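Capítulo 6
Pinzas manuales y registro de trayectorias en un taller compartido

6.1 Planteamiento

Los capítulos anteriores trataron el brazo como un conjunto ya montado. En este se aborda la fase previa: construir un par de pinzas que el operario sostiene con las manos y con las que ejecuta la tarea que más adelante deberá reproducir el robot. El diseño de referencia es el Puritz, desarrollado por Bergþóra Ragnarsson en el taller compartido de Urnville. La revisión empleada aquí es la del 6 de febrero; la de marzo modifica solo el soporte del codificador.

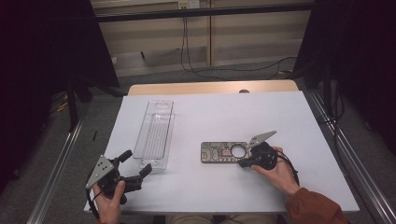 La geometría de los dedos condiciona el resto del montaje. Un dedo rígido concentra la carga en la arista de contacto y desplaza la pieza al cerrar; uno flexible se adapta al contorno a costa de precisión en el punto de agarre. En piezas planas apoyadas sobre la mesa, el cierre vertical resulta poco práctico y conviene buscar una abertura o un borde accesible, como el orificio circular grande próximo al extremo del panel, donde se apoyan las puntas de la pinza derecha. La placa triangular de cada pinza añade masa fuera del eje de la muñeca, efecto que se calcula en 6.3. El cable requiere una holgura que permita girar la mano sin transmitir tracción al conector.

6.2 Datos de partida

Carrera nominal de los dedos: hasta 165 mm.
Resolución del codificador: 1208 pasos por carrera completa.
Unidades por puesto: 2.

El firmware Chae lee ambas unidades con una base de tiempos común. Antes de continuar, el lector debe haber completado la calibración del banco Luvovden (capítulo 5) y anotado el desfase de cada codificador con los dedos cerrados.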